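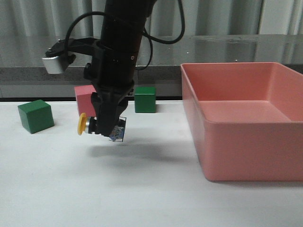 ## Jultwood sets budget for second arm at Renley

2025-11-11 - Jultwood has approved the purchase of a second bench arm for its sorting work at Renley, with delivery planned for March. The order covers the arm, a two-fingered gripper, a bracket-mounted sensor and a set of trays.

Corina Fuchs, who drew up the equipment plan, has put 3000 euros aside for spare fingertips, cables and clamp collars. These were left out of the first budget and had to be paid for from general repairs. Fingertips will be held in stock at Renley in packs of six.

Three suppliers were asked to quote. Each must show its gripper picking up small round parts, such as push-buttons and knobs, as well as plain wooden cubes. Quotes stay valid for 30 days.

Kilian Trummer will run the acceptance tests. He has asked for the same collar size on both arms so that brackets can be swapped between them. A third arm, for the Flidville site, is on hold until the next budget round.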